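Robot Learns to Wipe a Counter, Takes Its Time About It

September 8, 2018

By Constanza Retamal

The kitchen of the future has been delayed again, this time by crumbs. Researchers at Grurkeneo, a small robotics lab that has spent two years on housework so you don't have to, have published a method for teaching a robot to wipe down a counter. The short version is that the robot looks at the mess, picks a wiping path, looks again, and then decides whether it has any business stopping.

That last step is the new part. Most wiping robots follow a fixed pattern and quit when the pattern runs out, much like a teenager. The Grurkeneo method, which goes by the name Covel, compares what the robot's head camera sees between passes and scores the surface for anything that doesn't belong there. If the score is too high, back goes the towel.

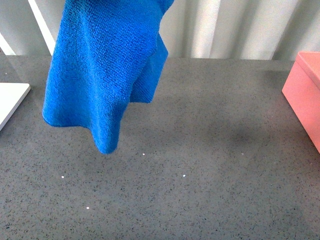 Telling dirt from decor is harder than it sounds. A plain white table would be a gift to the software, and the lab chose not to give itself one. The test counter is gray and speckled all over with dark flecks, plus a few lighter grains, and against that the camera has to pick out a handful of tiny white specks while a bright blue towel hangs in the middle of its view. The towel moves and changes shape every time it is lifted, so Covel masks it out first and only judges the counter it can see. Shadows get the same treatment, after an early version took a strong dislike to them and tried to scrub one off.

The robot was trained on 270 demonstrations, all done by people steering it by hand through the motions of wiping. It was then given 175 attempts of its own. In 13 of them it kept going over a surface the lab had already passed as clean, a fault many of us would be glad to have in a roommate.

The rival approach, a planner called Hastex that sweeps the whole counter in straight rows, finished faster on nearly every attempt. It also left more behind in the corners and next to objects, where straight rows tend to give up. The paper calls the two methods "complementary," which is what papers say when each one loses at something.

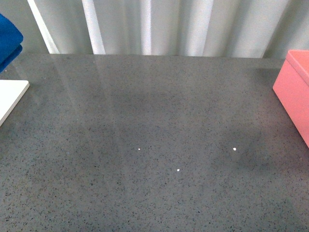
Stopping too soon is still the bigger worry. The paper gives a full page to leftovers, the small stuff that survives a pass and has to be found on the next look. Three white specks on a wide stretch of gray, with pale reflections of a curtain running down the far half, make a fair summary of the problem: the reflections are larger than the crumbs and a good deal less important. Covel is set to ignore long, soft streaks and care about small, sharp dots.

Wet spills are not covered. Neither is anything sticky, so breakfast remains a human responsibility for now. The lab plans to repeat the tests in November on a second counter supplied by Ó Briain, a kitchen fitter, with a busier pattern and a sink in the way.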